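September 17, 2019

I am writing this before dinner, because after dinner I will be too tired and will forget the order of things.

The right arm dropped out again today. It was the 28th attempt of the clearing task at Brilbridge, and until then the morning had gone well. The arm went down to the plate, the gripper closed, and then all the joints became soft at the same moment. It did not fall hard, but the elbow went down onto the wood and my hand was still near the tray. I was not hurt. I had reached in to push the tray back, and I know very well that I must not do this while the motors have power. I wrote it in the safety book with my own name, which was unpleasant but correct.

Kayode Nwosu came over and we looked at the log together. The voltage fell for 400 milliseconds and the controller then let go of everything, as it is made to do. He thinks the connector near the elbow is tired from bending. I thought first of the gripper, that it was pressing too strongly, but the log does not support me.

After lunch we changed the cable for one from the Griklow box and began again at low speed, with the stop button on my side of the table.

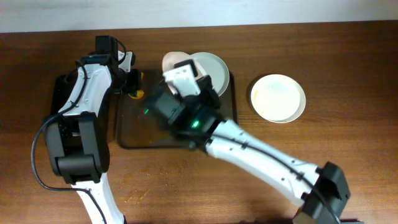
Slow run in the afternoon, right gripper over the pink piece.

I like to see the green light on the wrist, but I trust it less than I did last week. It was green in the morning also, until the moment it was not.

We did two long runs in this way and there was no fault. Kayode was pleased. I am not so sure – the Jiltetti arm also behaved well for two days after its repair, and then it let go of a cup. I asked that we keep the slow speed until the new connectors come, and he agreed, though it will cost us time.

Tomorrow I must put tape on the floor to show where a person may stand, and ask Ibrahim for a longer cord for the stop button. Also wash the second plate, it still has yellow specks on it.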